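Compostagem em pequenos espaços: o que mostra um ano de medições

A compostagem doméstica em varandas e pátios é normalmente tratada como uma versão reduzida da pilha de jardim. Os volumes em causa obrigam a um método próprio. Abaixo de 140 litros, a massa perde calor pelas paredes quase tão depressa como o produz, e a fase termófila é curta ou não chega a ocorrer.

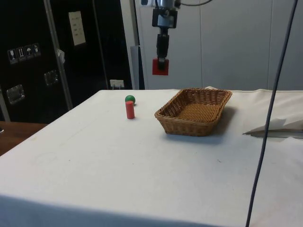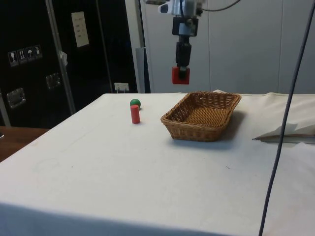
Bola verde e cilindro vermelho sobre a mesa coberta com pano branco.

O ensaio decorreu num pátio de Tridthorpe, com dois compostores fechados: um Niritz de parede dupla e um Stullness de parede simples, ambos com a mesma capacidade. O enchimento começou em março, com aparas de cozinha, folha seca triturada e cartão sem tinta. A proporção foi de duas partes de material castanho para uma de material verde, em volume.

O Niritz manteve-se acima dos 40 graus durante 19 dias. O Stullness atingiu valores semelhantes, mas arrefeceu ao fim de uma semana. A diferença atenuou-se no verão, quando a temperatura exterior compensou a falta de isolamento. No produto final, peneirado a um centímetro, a granulometria era praticamente igual.

A humidade revelou-se mais difícil de controlar do que a temperatura. As tampas fechadas retêm a condensação, que escorre pelas paredes e satura a camada inferior. O teste do punho continua a ser suficiente: ao apertar uma mão-cheia de material, devem surgir uma ou duas gotas. Se escorrer água, junta-se cartão rasgado e revolve-se até ao fundo. Se o material se desfizer em pó, rega-se por camadas.

O revolvimento semanal deu melhores resultados do que o diário, que arrefecia a massa. Usou-se um arejador helicoidal Pichler, introduzido na vertical e puxado sem rodar. As forquilhas de cabo curto não chegam à base e compactam o material contra os cantos.

A perda de volume foi de aproximadamente 33 por cento nos primeiros dois meses. Convém prever esse abatimento e guardar folha seca num saco ventilado, para as adições seguintes.

Quanto à aplicação, o composto foi usado em vasos de alfazema, salsa e sardinheiras, misturado com substrato comum na proporção de um para quatro. Na alfazema, a dose mostrou-se excessiva: crescimento mole e floração tardia. Para espécies de solo pobre, basta uma camada fina à superfície, renovada na primavera e afastada do colo da planta.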